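Running a Hand-Held Gripper Demonstration for Visitors

April 5, 2021
By Ward Van Leeuwen

This guide covers the setup and running order for a demonstration in which visitors see manipulation data recorded with a hand-held gripper. It assumes one operator, one host and a group that has not handled the tool before. The procedure was written for the Portela open day and applies to any furnished room of similar size.

Preparing the room

Walk the route between the work surface and the spot where visitors will stand. Route power cables along the wall and tape them down at every crossing. Leave ordinary furniture and tabletop items where they are. A room stripped to a bare bench gives recordings that are of little use later, and visitors follow a task more easily when it involves objects they know.

Check the lighting at the time of day the demonstration will run. Direct sun on a marker card washes out the white area and the detector drops it. If this happens, turn the work surface or lower a blind. Do not compensate by raising exposure gain, which blurs fast finger motion.

Checking the gripper

1. Open and close the fingers fully three times. Travel should be smooth, with no click at the end stop.
2. Inspect the marker cards on the fingers. Replace any card with a lifted corner or a scratch through the border.
3. Confirm that the cable has slack when the operator's arm is fully extended.
4. Record a test clip of 14 seconds and play it back before anyone enters the room.

In the test clip, look at the marker detection overlay first. Detection should hold through the full range of finger travel. If it drops at one end only, reseat the card and repeat step 4.
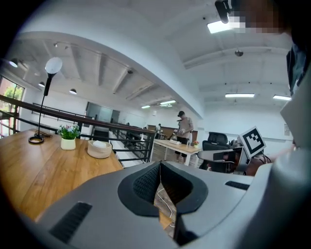

Once the clip is good, leave the settings alone for the rest of the day. Changing them between groups means the calibration has to be repeated, and that takes longer than the gap between groups allows.

Running the demonstration

The host speaks and the operator works. Reinaldo Dantas, who operated at Portela, asked that questions be held until the gripper was back in its stand, and this is now standard. Each episode is one complete task: approach, grasp, move, release, withdraw. Keep the wrist steady on approach and pause briefly before closing the fingers.

After two or three episodes, play one back on the monitor. Let visitors try the tool only with the spare unit. Stop any episode in which a person steps between the operator and the object, and mark it as rejected.

After the visit

Copy the recordings before powering down. The Portela session produced 190 episodes, of which 138 were kept. Log rejected episodes with a short reason and store them in a separate folder. The next session is planned for June, with the same checklist.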